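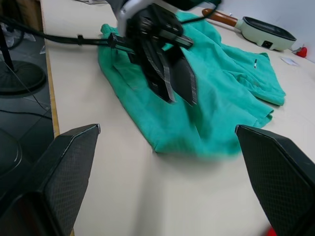 Temps de lecture : 2 min

3. Préparer votre premier communiqué dans Firine

Bonne nouvelle, c'est l'étape la plus agréable du guide ! Ouvrez l'onglet Campagnes, puis :

1. Cliquez sur Nouveau communiqué et choisissez le modèle Besnard.
2. Saisissez un titre (53 caractères au maximum) et un chapeau.
3. Collez le corps du texte, 700 mots tout au plus.
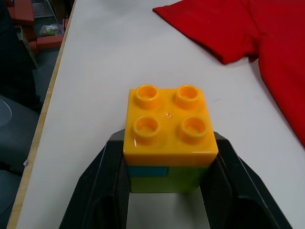
Briques de construction, brique jaune sur le dessus

4. Ajoutez un contact presse : nom, fonction, ligne directe.
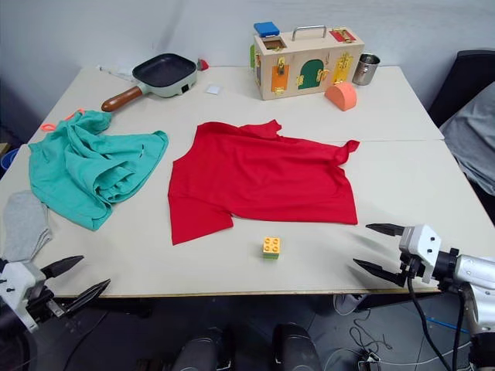
Le champ Visuel accepte une seule photo par communiqué, alors choisissez-la bien. Une couleur franche, comme ce t-shirt rouge vif sur une table blanche, reste lisible même dans la petite vignette de la liste, et c'est un vrai plaisir à voir !

Attention : un envoi programmé se verrouille 26 minutes avant l'heure prévue.

5. Sélectionnez la liste de journalistes, par exemple Volldale,
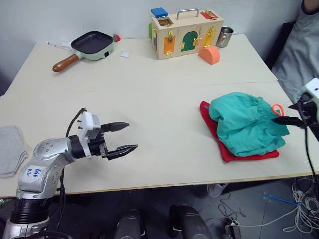
puis lancez l'envoi test vers votre propre adresse. Relisez-le aussi sur téléphone.

Note : les listes importées de Pillbridge gardent leurs étiquettes.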